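Workshop Tips: Keeping a Two-Finger Gripper Happy
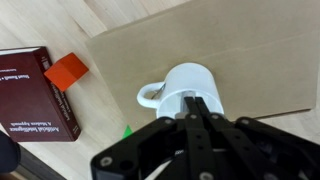 Fingers in the mug, cardboard underneath, screw heads facing up where a driver can reach them.

I love looking after this arm. It lives on the long table at our shop in Lirthorpe, the counter on the controller says 1357 hours, and most of what keeps it going is stuff you already have in a kitchen drawer. Greer Sutherland taught me the first half of this list and I picked up the rest by doing it wrong!

Put cardboard down first. A big flat piece from a shipping box, opened out. It saves the tabletop from scratches, and if the fingers come down a little too far they press into something soft. Swap it when it gets dented, or flip it over and get another month out of it.

Check the screws before you check anything else. If the grip feels sloppy, nine times in ten it's a screw that has backed out. Use a driver that really fills the head, turn until it's snug and stop. I put a dot of paint marker across each head and onto the plate, so a quick look tells me whether one has moved – best trick on this page.

Power off, then clean. Dry paintbrush, the one-inch kind, worked into the gaps between the linkages. Crumbs of cardboard get in there more than you'd think. Wipe the fingers with a barely damp cloth and let them air out. No spray cleaner near the joints, please. I did that in July and spent an evening wiping gunk out of the pivots.

Test on a plain mug. It's my favorite test piece. Come straight down from above, one finger inside the rim and one outside, close slowly, lift an inch, hold, set it back down. If the mug swings, you're off to one side. If it slips, clean the fingers again before you touch the force setting. Ours is happy at 21 on the Brivero controller, and yours will want its own number, so write it on tape and stick it to the base.

Then try other shapes. Toy blocks are great for this. A cube shows up fingers that aren't closing parallel (it twists as they meet), and a triangle block is a real challenge to pick up by its sloping sides. A thick hardcover lying flat is good for practicing your approach height, too.

Leave slack in the cable. Run the wrist through its full turn by hand with the power off and watch the loop. Lachlan Ogilvie uses hook-and-loop straps in place of zip ties and I've switched over completely – so much easier to redo.

Keep a notebook. Date, hours, what you tightened. I re-grease at every 400 hours, a tiny smear on a cotton swab, and then open and close the fingers a couple dozen times to spread it.

Next up: replacing worn finger pads.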